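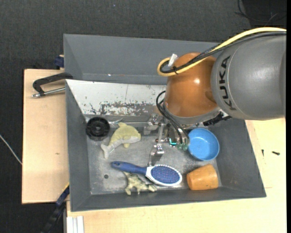 One reader wrote in to say that the Clornthorpe Round ought to be read aloud at least twice before anyone tries to make sense of it, and a good many admirers of the poem would agree with her.

Home | Poems | Forms | Places | Index

Updated in December by the Verse Pages editor

The Clornthorpe Round is a long narrative poem in rhyming couplets, written by an unknown hand and named after the market town of Clornthorpe, where the oldest copy was kept. It runs to 2,830 lines, divided into 46 parts of very uneven length (the shortest is a mere four lines, and rather lovely), and it follows a pedlar walking home to Sastville through a single winter.

Very little happens, it must be said, and the pleasure lies mostly in the talk. The pedlar chats with millers, widows, a tollkeeper and, in one much-loved part, his own boots! Two of these talkers, Achari and Adalari, come back again and again. They are sisters who keep an inn and can never agree on the weather, and their quarrels are often printed separately as short poems for children.

Two versions survive. The Clornthorpe copy is the full one, while the Sastville copy leaves out the last 163 lines and ends with the pedlar still on the road, looking at a light in a window. Readers have argued happily over which ending is the older. The shorter one has the better music, though the longer one does at least let the poor man sit down by a fire.

The first printed edition was a modest run of 1,000 copies, bound in green cloth, with the spelling of the Clornthorpe copy left as it stood. Later editions tidy the spelling and number the lines from the start of each part.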